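Reading time: 7 min

Filed under: Teleoperation & Demonstration > Data quality > Wrist cameras

We use cookies to remember your login and your vote history. Manage preferences

Wrist view goes dark at the end of the reach in teleoperated demos: re-record, relight or keep?

Question

I am collecting demonstrations by remote control for a crockery task: reach into a stack area, take hold of a mug that is resting against plates, bring it out and set it upright. The leader arm is an Erkevau desk unit, the follower is the matching arm with a two-finger gripper, and there is one small camera at the wrist plus one fixed camera on a post. Recording is done with Zondus, default settings apart from the frame rate. Training is imitation learning from images and joint positions, no depth.

The first 22 demonstrations are recorded. The operator drives from the fixed view and completes every one of them. When I replay the wrist stream afterwards, the approach looks fine until the gripper is close to the plates. Then the white glaze fills one corner and everything that is not glaze falls away to near black. I assume auto exposure is pulling down to protect the white. In 21 of the 22 there is a stretch just before the grasp where I cannot make out the worktop or the edges of nearby items at all.

A policy trained on this set reaches the right region and then stalls. It hovers, closes on nothing, opens, hovers again. Masking the wrist camera makes it worse, so it is using that input for something.

What I have tried so far:

- Raising gamma on the recorded video. The dark part turns into blocky grey with no usable detail.
- Brightness jitter during training. No change that I could measure.
- Asking the operator to slow down near the plates. Demonstrations became longer, and the stall moved slightly further in.

Questions. Is it worth fixing the lighting and recording everything again, or can this data be kept? If I re-record, should the exposure be locked, and at which point in the reach should I set it? And would it help to guide the arm by hand for the last part, in place of driving it from the leader?

Operating system and versions available on request, though I don't believe it is a software fault.

Answer 1 (accepted)

Keep the data for now, but don't train the final policy on it alone. Taking the points in turn.

Exposure. Lock it. Auto exposure during demonstrations gives you an input that depends on what happened to be in view several frames earlier, and the policy has no way of separating that from a change in the task. Lock white balance at the same time, as the two usually drift together. Zondus leaves both on automatic unless the camera profile says otherwise, and the profile is read once when the session opens, so a change made halfway through does nothing until you close and reopen.

Where to set it. Drive the follower to the pose it has immediately before the fingers close, with the plates in their normal place, and set exposure there. Don't set it at the home pose. Home is looking at open worktop and will give you a value that blows out the glaze completely once you are close. Accept that the approach will look a bit wrong. The approach needs less detail than the grasp.

With the pose held, raise exposure until the rims of the plates are only just separable from one another. If you can still count rims, you have not clipped. If the far side is still black at that value, no camera setting will rescue it and you need light.

Light. The arm shades its own target. An overhead lamp is the worst choice for a reach that goes in under or beside something, as the forearm and wrist come between lamp and object at exactly the wrong time. Use two diffuse sources at low height, one either side of the reach. I would not fix a lamp to the wrist. It puts a moving highlight on glaze, and the highlight becomes the strongest feature in the image.

Motion blur. Locking at a longer exposure will smear the rims whenever the wrist moves. Add light first and lengthen exposure last. If the operator's final approach is fast, cap the leader-to-follower scaling for that section.

A frame from my own wrist stream, same sort of task, before I changed the lights:

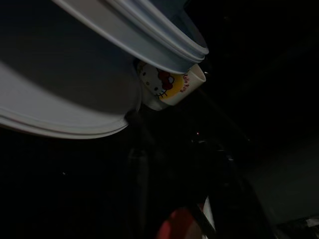 Wrist camera near the plates. The rims and the Hello Kitty print hold up; the right half is close to black.

Judged only as "can I see the mug", that would pass. The yellow patch and the red bow are easy for any network to pick up, and mine did pick them up. The difficulty is in what the gripper has to work with. The mug is tilted with the opening to the right, and past the opening there is very little to say what a finger would meet if it went in from that side. The lower part is no better. There is something red down by the gripper finger and I could not tell you from the still what it is.

A demonstration recorded like that teaches a strong association between a printed face and a motion. It teaches very little about clearance. My policy behaved much as yours does: correct region, then dithering. When I tested with a plain mug it did not reach the correct region either, which settled the matter for me. If every mug in your set carries the same print, swap some of them before you record again.

The operator's view. You say the operator drives from the fixed camera. That is a second fault, separate from the lighting. The operator is using information the wrist stream does not contain, and the policy is then asked to reproduce decisions made from it. You do feed in the fixed camera, but if the wrist hides the mug in that view at the moment of grasping, neither input explains the action. Have the operator drive from precisely the images the policy will receive, nothing else, with their back to the arm. If the operator cannot complete the task that way, the policy is unlikely to. It is a cheap test and I run it before any session now.

By hand for the last part. I would avoid mixing. Guiding the arm directly puts your hand and sleeve in both cameras and changes the joint torques. If you have to do it, do whole episodes by hand, tag them, and check the images for hands before merging.

What to do with the 22. Trim each one at the point where the wrist view stops being readable, and keep the front part as approach data. Record new full episodes under locked exposure. I would start with as many again, train, and look at where it fails before recording any more.

Order of work:

1. Side lights in, overhead off.
2. Pose the arm at pre-grasp, lock exposure and white balance, reopen the session.
3. Operator on policy views only. Do 4 trial runs without saving.
4. Vary mug, tilt and opening direction between episodes.
5. Record, train, inspect.

Comments on this answer

> Does trimming not break the episode end flag? Mine expects a gripper event in every file.

> It does in the default loader. Set the episode type to partial in the index and it will stop looking for one. Older indexes need the field adding by hand.

> Confirming the reopen problem. I changed the profile mid-session, recorded all afternoon, and the exposure values in the log never moved.

Answer 2

I had a similar stall with an Iltex gripper and bowls. I didn't touch the cameras. I added a short pause in the demonstrations before closing the fingers, and then removed the pauses from the data with the idle filter. Stall went away on the next training run. I can't say which of the two did it, possibly neither, as I also moved the fixed camera that week.

Slowing the operator down is likely to make a stall worse. If many frames near the plates have almost no motion in them, the policy learns that almost no motion is the right output there. Look at a histogram of the action size over the last part of each episode. If there is a tall bar near zero, filter it before you buy lamps.

Also check that the two streams are aligned. On my set-up the wrist camera lagged the joints by 2 frames and it only mattered at the grasp.

Comments on this answer

> Agree on the idle frames. Doesn't help with the black region, but it should be done anyway.

> Which idle filter? There is one in the Zondus tools and one in the Nguyen scripts and they do different things. The first drops frames, the second merges them and keeps the timing.

> The first one.

Answer 3

Try matt plates.

Follow-up from the asker

Did the policy-views-only test first, as it cost nothing. The operator could not complete the grasp. They reached the plates, could not judge the opening, and gave up after several attempts. So the data was at fault before any question of training.

Side lights are now in and exposure is locked at pre-grasp. White balance lock needed a firmware setting on the camera, as the profile field was ignored. With those changes the operator gets the mug out from the policy views, slowly. I have run the action histogram as well and there is a tall bar near zero, so Answer 2 was right on that point and the idle filter goes in before the next training run.

Not re-recorded yet. Two of the old mugs have the same print, so I am replacing one with plain white and leaving the other in. Will add results under this post when the new set has been trained.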